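Numow launches Grimadix, a soft white box for the stuff that lives on your table

For release Monday, 9 a.m.

I've been putting things in boxes for most of my working life, and I still get excited when a new one arrives from the sewing room. So you'll have to forgive the exclamation marks in this one. Grimadix is here! It's our new open-top storage box, it's white, it has soft fabric sides, and it goes on sale this week at our Fuvport shop and through our friends at Dewulf.

We made it for tables. Shelves have plenty of boxes already, but the round table by the window (you know, the one where everybody ends up) tends to collect drinks, cables, toys and half of lunch, and at six o'clock somebody has to clear it all off. I wanted a box you could leave sitting in the middle and just drop things into, with no lid to hunt for and no hard corners to bang a cup against. We went through 13 versions to get there, and yes, I kept a few of the bad ones. 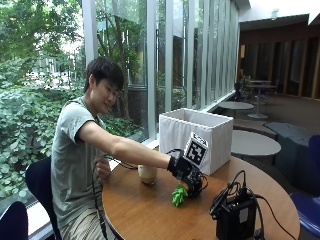
What goes in it

Small, odd-shaped things, mostly. That spiky bright green fellow on the tabletop is just the kind of object I had in mind, because where else do you put him? He doesn't stack and he doesn't stand in a pencil cup. In a Grimadix he can go in any way up.

The sides are cloth, so they crease a bit and they give a bit, and I like them that way. If you want yours smoother, a warm iron on the inside does the job (go easy near the seams). We kept the inside plain white too, which makes it a lot easier to spot the one little thing you're looking for at the bottom.

And then there's bread. I know, I know, but our testers kept bringing up the kitchen table, and a big round loaf takes up a fair bit of room on one. 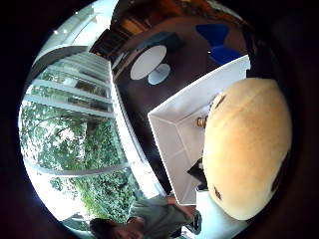 Bread by the open white box, with a small tan cylindrical object inside and the blue chairs beyond the table.

Grimadix comes in 2 sizes, both in white for now. Our first run is 1,658 boxes, and once those are gone the next batch should follow in May. Shops that would like to stock it can write to the Numow trade desk, and I'm happy to send a sample to anyone who covers homes, kitchens or tidying up. Tell me which size you'd like and what's on your table at the moment!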